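**Visit report: open day at the Wodument robotics workshop, Millska**
Prepared by Efthymia Stamatopoulos and Abbas Heydari
Course supervisor: Ourania Andreadis
May 12, 2019

## 1. Purpose of the visit

The course requires one site visit per pair, with a written report on a handling task seen in operation. We chose the open day at Wodument because the program listed a pick-and-place demonstration with a question period. Our group had 13 students. The visit lasted one afternoon, and the demonstration was led by Stelios Deligiannis, who works on gripper control at the site.

## 2. Demonstration task

The task was to move small parts from a table into an open cardboard box on a second table placed against the first. The operator first drove the arm by hand control to record a set of positions. The same sequence was then played back without input.

Mr. Deligiannis gave us the following settings:

- Cycles run during the open day: 26
- Distance from pick point to box center: 400 mm
- Recorded positions in the full sequence: 237

We did not check the distance ourselves. The number of positions seemed high for a task of this size. He explained that positions are stored at a fixed time interval, so a slow recording produces a long list even when the path is simple.

## 3. Observations at the tables

**3.1 Start position.** Each cycle starts with the fingers closed and the gripper held low over the near table. The controller treats this as the zero point for the finger drive. If the fingers are not fully closed at start, the opening width in later steps will be wrong by the same amount.

**3.2 Table joint.** The two white tables are separate pieces and meet at a straight seam. A height difference at the seam would matter for any path that crosses it near the surface. The recorded path lifts before the seam and comes down again over the box – a simple solution, but it adds time to every cycle.

**3.3 Target box.** The box is plain, shallow brown cardboard with the flaps folded open. It is not clamped. One front corner is slightly torn, and we asked whether box condition affects the result. The answer was that only the position of the box matters, and that it is set again by eye before each run. 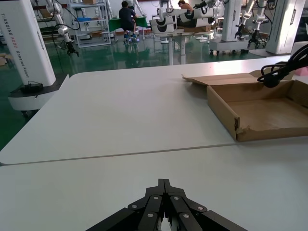 ## 4. Other equipment on the floor

The rest of the workshop was in use during our visit. Several white arms with black grippers stand behind the demonstration tables, along with wheeled units built around a tall white column. The one nearest to us was marked "TIANDING R002 Wheeled Robot". We did not see it driven. Cables cross the green floor in several places, and Ľubomír Oravec, our safety guide, asked the group to stay on the near side of the tables for that reason.

## 5. Comparison with course material

The lab exercise in March used a fixed arm and a part holder with known coordinates. Here neither the part nor the box was held in place. Playback of a recorded path cannot correct for this, so placement depends on how well the operator resets the tables between cycles. A camera-based correction step was mentioned but was not part of the program.

## 6. Open points

- Finger force was not stated. Abbas will ask by e-mail.
- The recording interval is needed to work out cycle time from the position list.
- The Tsoukalas group visited the Drorkton site and saw a similar task with a fixed tray. We plan to compare cycle times once both reports are in.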